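Skip to content · Contents · History · Talk · Random article

Fliketti rules

Reading time: 7 minutes

The Fliketti rules are a set of working practices for recording household tasks with hand-held grippers, the sort a person carries and squeezes so that a robot may later be taught to do the same job. They were drawn up at Fletton, a small robotics workshop, and take their name from Fliketti, the shared folder in which the first draft was kept. The folder had been named by someone in a hurry and the name was never changed, although a proposal to change it has been on the agenda for longer than the rules have existed.

The rules have no legal force. They are not a safety standard, and they say so in their opening line, which is also the only line most readers can quote. They are used by Fletton, by the data firm Vistgate, and in a shortened form by the training centre at Haworth, where they are pinned up beside the kettle.

Background

Early recordings at Fletton were made under a single instruction, which was to "do the task normally". This was found to mean different things to different people. One operator put a mop away by leaning it on a door. Another wiped the same table until the battery went. Both had done the task normally by their own lights, and both recordings were kept for a while out of politeness.

The first written version appeared in March and had 3 sections: the room, the hands and the notes. It fitted on one sheet of paper. The present version has 7, and does not.

Scope

The rules apply to any session in which a person performs a domestic or light cleaning task while holding a gripper in one or both hands. They cover preparation of the room, handling of the grippers, treatment of cables, the pace of work, mistakes, record keeping and what the rules call "leaving". They do not cover the robot. A robot that later copies the work falls under whatever rules apply to robots where it happens to be, and the authors express the hope that there are some.

Vacuum cleaners, kettles, irons and other corded appliances are treated as a class of their own. Canister cleaners get the longest entry, having a body, a hose, a wand and a flex, all of which would rather be somewhere else.

Preparing the room

The operator walks the working area before picking up the grippers. Anything that will be stepped over is either moved or mentioned in the notes. The rules are firm that a room should not be made tidier than a real one, and equally firm that nobody should trip in it, and leave the operator to find the ground between these two positions.

Fire equipment, exits and stairs must stay clear. A task that takes place near a staircase is to be worked facing the stairs where possible. The Haworth version reduces this to the words "know where the stairs are", which has been praised for its brevity and criticised for everything else.

Furniture may be shifted between takes but not during one. Doors are left as they will be for the whole session. Pets are excluded, in a clause whose wording suggests experience.

Handling the grippers

An operator using two grippers is expected to decide beforehand which hand leads. The leading hand takes hold of the object. The other hand steadies it, waits, or stays out of the way, and the rules regard all three as honest work. Swapping hands in the middle of a task is allowed if a person would do so anyway.

Marker panels and cubes fixed to a gripper must not be covered by sleeves, hair or the other gripper for longer than can be helped. Long sleeves are permitted. Loose cuffs are discouraged. Indicator lights are checked before each take, and again by whoever asks "was it on?" afterwards.

Handles are to be gripped squarely, with both fingers of the gripper bearing on them. Lifting a heavy appliance by one gripper alone is not recommended, and dragging it by the hose is forbidden outright, in the only sentence of the document printed in capitals.

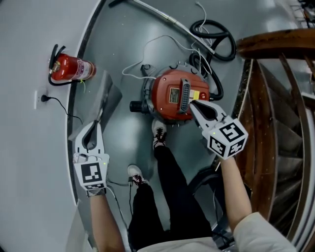

Two-gripper work on a canister vacuum cleaner, with the right gripper closed on the handle.

The rule on looking down is often misread. It does not ask operators to stare at the gripper at all times. It asks them to look at the thing they are about to touch before touching it, as they would with bare hands, and to glance at their feet when the floor has cables on it. New operators tend to manage one or the other. Most get the hang of both by the second afternoon.

Cables and hoses

Corded appliances are plugged in before the take begins unless plugging in is itself the task. The flex is laid so that it does not cross the operator's path more than it must. Gripper cables, where fitted, are run behind or to one side of the operator and kept apart from the appliance flex. The rules concede that the two will find each other in the end and ask only that the meeting be put off.

Hoses may be left coiled or laid out straight. Either is acceptable so long as the choice is written down, and so long as both turn up in the finished set. An early collection at Vistgate contained nothing but neatly coiled hoses, and the rules now cite it as a warning against operators who were well brought up.

If a cable snags, the operator stops, frees it by a natural movement if one is available, and carries on. If no natural movement is available, the take ends. Kicking at the cable counts as natural under the present wording, though an amendment is expected.

Pace

Work is carried out at "the speed of a person who is not being watched". This phrase has caused more argument than the rest of the document put together. Vistgate holds that it means slightly slower than usual. Fletton holds that it means exactly what it says, and has declined to explain further.

Operators rest for 5 minutes between long tasks. Holding a pair of grippers is tiring to the forearms in a way that is hard to convey to those who schedule the sessions. The Haworth version provides a chair.

Mistakes

Small mistakes are kept. A missed grasp followed by a second attempt is thought to be of use, and an operator who fumbles a handle should simply try again without sighing. Sighing was at one time listed as a recording fault, but was dropped from the list when it was pointed out that several grippers had no microphone.

Large mistakes end the take. These include dropping the appliance, pulling its plug from the wall by walking away from it, and answering the telephone. A take ended in this way is marked but not deleted, and the operator is not asked to account for it beyond one line of text. Some of these lines are very good.

No more than 3 attempts at the same grasp should be made in one take. After that the operator is considered to be in dispute with the object, and the session moves on.

Record keeping

Each session has a short note giving the task, the appliance, the type of floor, the lighting and anything out of the ordinary. Notes are written on the same day. The rules ask for plain words and supply a list of phrases to avoid, among them "the usual", "as before" and "fine".

Objects are named as they would be named at home. A vacuum cleaner may be called a vacuum, a cleaner or a hoover, but the same note must not use all of them. Vistgate keeps a glossary for this purpose, which is now longer than the rules.

Leaving

The final section deals with the end of a session. Appliances are switched off and unplugged, cables are wound, grippers are wiped and returned to charge, and the room is put back as it was found. Where the room was found in a poor state, it may be left in a better one, provided that this is not recorded as a task.

Reception

The rules have been generally well received by the people who have to follow them, partly on account of their length, which was trimmed in July after complaints. Objections have come mainly from those who feel that housework ought not to need a document. Supporters reply that it has always had one, passed on by word of mouth and enforced by relatives.

A more serious criticism concerns variety. A set of rules, however relaxed, pushes operators towards the same habits, and a robot taught from such a set may cope badly with a home in which the hoover lives under the stairs behind the ironing board. Fletton accepted the point and added a clause on varying the starting position. Some operators at Vistgate have since been noted varying it in the same order every time.

A version covering window cleaning is in draft. Work on the ladder section has been paused.

Related articles
Canister vacuum cleaner
Cable management
Fiducial marker
Hand-held gripper
Haworth short rules
Learning from demonstration
Vistgate glossary

Back to top · Previous: Flex (electrical) · Next: Floor types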